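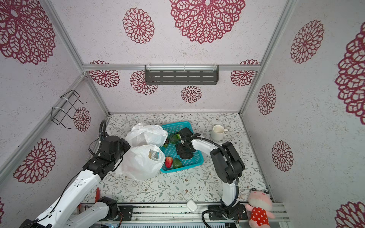 Chapter 7
The Snag That Was Called a Slip

By the end of this chapter you should be able to:
read a fault report and mark which sentences are findings and which are guesses
trace a cable's path through the full reach of an arm
say what a force limit does and does not protect
write a stop rule that a tired person can follow

7.1 A stop at Tellgate

On Thursday, October 13, 2022, a two-arm bench cell at Tellgate stopped itself part way through a bagging job. The job was dull. One arm held a plastic bag steady while the other moved groceries and small household goods between the bag and a basket. The left arm had begun to draw back when the bag went with it, the basket tipped, and a glass jar rolled off the bench and broke on the floor. The controller, a Vurkum unit bought second-hand, logged an overload on the wrist joint and cut power to both arms.

The arms then sagged. Huw Price, the technician on duty, had put out a hand to catch the jar and was caught across the knuckles by the right forearm. He needed a plaster and a cup of tea. The report that followed ran to four pages and gave the cause as "object slip due to operator placement".

Read that phrase again before going on. It names a thing that moved and a person who put it there. It says nothing of why an arm that had opened its fingers was still pulling on a bag. 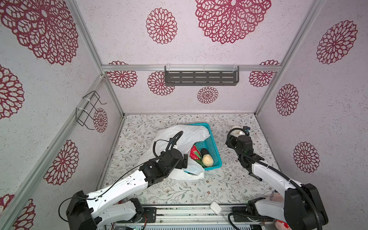

Sabina Matubbar
Senior Lecturer in Machine Safety, Buvolham College

7.2 What the report left out

Look at the left gripper. A loop of corrugated cable arcs over the top of it and curls down into the opening of the bag. The fingers are only one of the ways in which an arm can take hold of something, and they are the only way the controller knows about. A loop of cable has no sensor on it and does not appear in the software model of the arm. If a bag handle passes over it, the software will report an open, empty gripper and carry on to the next move.

Price said as much in his own notes, written the same afternoon. He found the handle of the bag hooked round the loop and had to work it free with both hands. His notes were attached to the report as an appendix. The body of the report does not refer to them.

Why not? I have read a fair number of these reports and I no longer expect the cause box to hold the cause. It tends to hold whatever can be closed by Friday. "Placement" is closed by telling staff to place things better. A badly routed cable means taking the arm apart, and perhaps asking what else was never checked.

7.3 The numbers, such as they are

Tellgate had hired a firm called Yorath to review the cell the previous May. Yorath's summary gave 535 bagging runs with 23 unplanned stops, and called the rate acceptable for a trial. Acceptable to whom, it did not say. Of those stops, 20 were put down as "slip", the same word used in October. The raw logs had been overwritten by then, so no one could go back and see how many of those slips had an open gripper and a loaded wrist.

The summary also stated that the cable sleeve was rated for nearly 2000 hours of bending. That may well be true. It tells you when the sleeve might crack and has no bearing on whether a bag can catch on it. Watch for this in your own reading – a sound figure set beside a question it does not answer.

7.4 The force limit

The cell had a force limit, and the report leans on it heavily. It worked as designed, too: the wrist met a load above the set value and the power went off. But these arms had no brakes on the shoulder joints, and an arm without power or brakes falls. The limit guarded the motors. It did very little for Price's hand, and the risk sheet claimed it did both.

Before the next section, take a sheet of paper and write down every part of a two-arm cell that could catch on a thin plastic bag. Leave the fingers off your list. Then mark the parts that the controller would notice, and keep the sheet, as you will need it for the work on cable routing in 7.5.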